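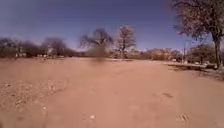 Grunus builds and refits cruising yachts for owners who intend to live on board for long periods. The yard works in aluminium and steel, and carries out structural, mechanical and interior work under one contract. Hulls are built under cover at Sirkham. Masts, keels and cradles are handled outdoors, where there has to be enough level space to turn a long load. Bare, compacted sandy ground, open as far as a low line of trees, suits that kind of work well, and low-pressure tyres are used on all yard trailers.

The company started as a repair business, dealing mainly with corrosion in older steel hulls. The first complete boat, Thomas, was a ketch with a lifting keel and a raised saloon. The owner asked for two separate fuel systems and a workbench at full standing height. Both have been standard on every boat since.

Current production is the Buritz, offered with either a fixed or a lifting keel. Standard tankage gives a range under power of 2,000 nautical miles at 7 knots in calm water. The engine room is entered through a watertight door from the aft passage, and all filters can be changed without lifting floor panels.

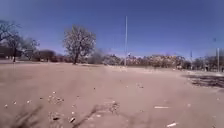
The lifting version carries its ballast in the keel and in the bilge. The hydraulic ram is fitted above the waterline and can be removed with the boat afloat. A manual pump is supplied as a backup - slow, but it needs no electrical power.

Refit work follows a fixed order. The hull is surveyed for plate thickness, the findings are sent to the owner, and a price is agreed before any lining is taken out. Work found later is quoted separately. Deck gear is tested under load before the boat is handed over.

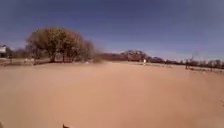

Each new boat is delivered with a full set of wiring and pipework drawings, a spares list by part number, and a paint record. Copies are kept at the yard for the life of the boat and passed to later owners on request.

Sea trials take 3 days. Owners are expected to attend, as final settings for the steering and sail controls are made under way.

Visits to the yard are by appointment. Enquiries about build slots should state the intended cruising area, the normal number of people on board and any limit on draught.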